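Ticket 117: Shared calendar shows bookings one hour late after the clock change
Status: Resolved, waiting for confirmation
Opened by: Gun-woo Won
Handled by: Fahad Chaudhry
Product: Buvesow room booking, connected to Pellegrini calendar server

Gun-woo Won wrote:

Hello. Since the clock change in November, our booking calendar has a problem. When a person books the large room from 9:00 to 10:30, the Buvesow page shows it correctly, but the calendar on our desktop computers shows it from 10:00 to 11:30. Two teams came to the same door at the same time this morning, and both had a confirmation email.

What I already tried:

I restarted the sync service two times.
I removed my account from the desktop calendar and added it again.
I checked the time on the server. It is correct.
I made a new test booking. The new one is also shifted by one hour.

The phones show the correct hour. I do not understand why the phones are right and the desktops are wrong, when they read the same calendar.

Fahad Chaudhry wrote:

Thank you for the clear report. Please tell me three things. Which time zone is set for the room itself, not for the user? Is the shift the same for bookings that repeat every week? And could you attach the sync log from the desktop, from one restart to the first wrong event?

You can find the room time zone under Rooms, then the name of the room, then Advanced. It is easy to confuse it with the time zone of the site, which is on the page before.

Gun-woo Won wrote:

The room zone field is empty. The site zone is correct. I looked at the other rooms and there the field is filled, so I think the large room was created by the import when we moved from Nunadent. The other rooms we typed by hand.

The repeating bookings are more strange. The ones created before the clock change are correct on all devices. Only bookings created after it are shifted.

Here is the part of the log that looks important to me:

08:14 sync start, room calendar, full
08:14 warning: zone not given, using stored offset
08:14 event written, start 10:00
08:15 sync end, no errors 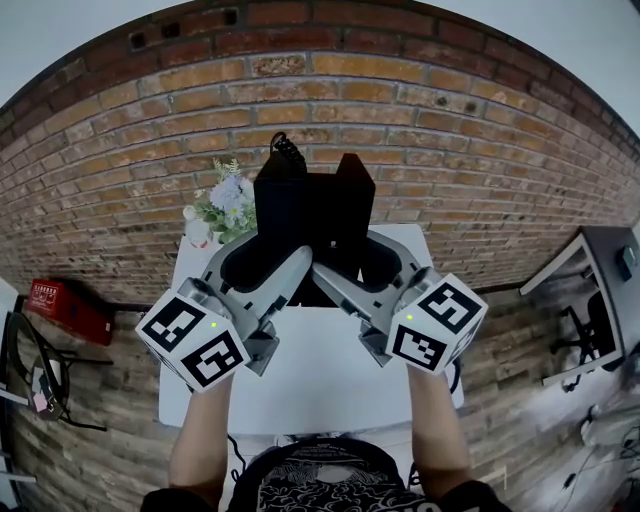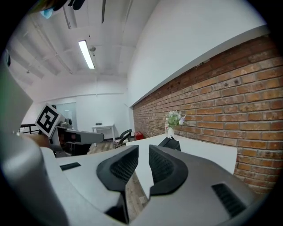
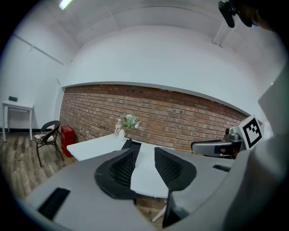 The full log was too large for the form. It stops at 2000 lines, so I sent only the last 500. If you need the beginning, please tell me where to upload it.

Fahad Chaudhry wrote:

The last 500 lines are enough, thank you. The warning at 08:14 explains most of it. When a room has no zone, the desktop connector takes the offset that it stored on the day of the first sync. Your first sync was in summer, so it still uses the summer offset. The phones do not use this connector. They ask the Pellegrini server directly, and the server fills the empty field with the site zone.

Old repeating bookings carry their own zone inside, from the day when they were made. For this reason they stay correct.

Please do these steps in this order:

1. Pause the sync. Do not only close the window — use the Pause button.
2. Fill the zone field of the large room and save.
3. On one desktop only, clear the stored calendar data.
4. Start the sync again and wait until it says complete.
5. Compare one booking from this week with the Buvesow page.

If it is correct, continue with the other desktops. Please do not edit the wrong bookings by hand before this, or they will be shifted in the other direction after the repair.

Gun-woo Won wrote:

I must admit that I moved two bookings by hand yesterday, before I read this. I will set them back first.

Later, 15:40. Steps 1 to 5 are done on my own desktop. The booking of 9:00 is now shown at 9:00. The two that I moved by hand are also correct after I set them back. The warning about the zone does not appear in the log any more.

We have 10 desktops in total. On nine of them the calendar is now right. The last one, at the Plasmont desk, says "calendar is locked by another process" when I try to clear the data.

Fahad Chaudhry wrote:

This message usually means that the small reminder program is still open in the background. Close it from the icon next to the clock, wait one minute, and try to clear again. If the icon is not there, sign out of the computer and sign in again before you open the calendar.

I have also asked the import team to check why the zone was left empty. In the import file from Nunadent the column has a different name, and I think it was skipped without a message. A warning at import would have saved you this work.

Gun-woo Won wrote:

The icon was there, and it was hidden under the small arrow. After closing it, the data could be cleared and the last desktop is right too. I will watch the calendar for a few more mornings before I confirm. Could you leave the ticket open until then?

Fahad Chaudhry wrote:

Yes, of course. I changed the status to waiting for confirmation, and it will stay open until you write again.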